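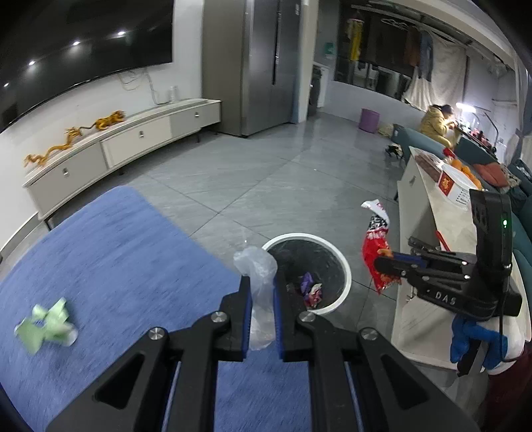 Fig. 4. Two-operator litter task: one bag at the bin, one package held over the floor.

Guides > Hand-held grippers > Working in homes > Litter and waste bin tasks

Jan 8, 2026
By Pui-shan Hung

4.1 Scope

This section covers picking up light household litter with hand-held grippers and putting it in a bin. It applies to one or two operators in an occupied home. Sessions at the Mostulton test flat follow section 5, which has its own bin layout.

Read section 2 (wrist straps and handles) first. The rules on faces and private papers in section 3 apply here too.

4.2 Before you start

1. Get the householder's agreement for the room you will use. Ask which ornaments, shelves and doors are off limits and write them on the Tramari sheet.

2. Use clean, dry packaging only. Crisp bags, sweet wrappers and thin plastic bags are suitable. Tins, glass and anything with food left in it are not.

3. Check both finger pads for grease. Wipe with a damp cloth and let them dry.

4. Stand the bin on hard floor beside the rug. A bin on deep pile tips when a jaw catches the rim.

5. Spread the litter over the rug with gaps between the pieces. Do not lay it out in rows.

6. Move loose cables off the floor, or keep the task away from them.

CAUTION: Keep shoes and bags out of the walking path. Operators look at their jaws and forget their feet.

4.3 Picking up

7. Open the jaws before you reach down. Come in from above, with the pads either side of the highest fold.

8. Close slowly until the wrapper lifts. Thin foil needs very little pressure, and squeezing harder will only push it out of the pads.

9. If you miss, open fully, draw back a hand's width and try again. Do not drag the wrapper along the rug. A missed grasp stays in the record and is marked "retry".

10. Lift clear of the floor and pause for one breath before you turn towards the bin. 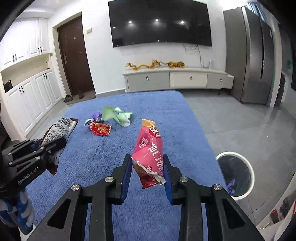 11. With two operators, agree sides before the first pick. Each works from their own side of the rug and goes to the bin in turn. The second operator waits with the item held still, well away from the rim.

12. Never pass an item from gripper to gripper in this task. Handovers are a separate task, with their own sheet (section 6).

NOTE: Printed packaging may stay as it is. Parcels and envelopes with a name or address may not be used at all.

4.4 Putting in the bin

13. Bring the item over the middle of the opening. Keep the jaws above the rim.

14. Open fully and wait until the item falls. Plastic film often clings to one pad. Tilt the gripper a little to free it, and do not use your other hand.

15. If the item lands outside, treat it as a new pick.

16. Empty the bin when it is half full. Items heaped near the top slide out when the next one lands.

CAUTION: Stop at once if a child or pet comes into the room. Lower the gripper, close the jaws and mark the run "interrupted".

4.5 Afterwards

17. Count the pieces back into the Tenlow box against the number on the sheet. Look under the sofa and along the edges of the rug.

18. Put the bin and furniture back where the householder had them, and have the sheet signed before you leave.

Comments

Ngan-ling Hsieh: Step 14 helped. We had a lot of cling with the thin bags, and tilting sorts most of it. Can you say which way to tilt?

Pui-shan Hung: Towards the pad it is stuck to. I will add that in the February issue.

Hsiao_912: Our old sheet said to empty the bin after every 17 pieces. Is that dropped?

Pui-shan Hung: Yes, go by half full. Bins vary too much for a fixed number.

tiledfloor53: Does 4.2 rule out paper tissues? Unused ones, obviously.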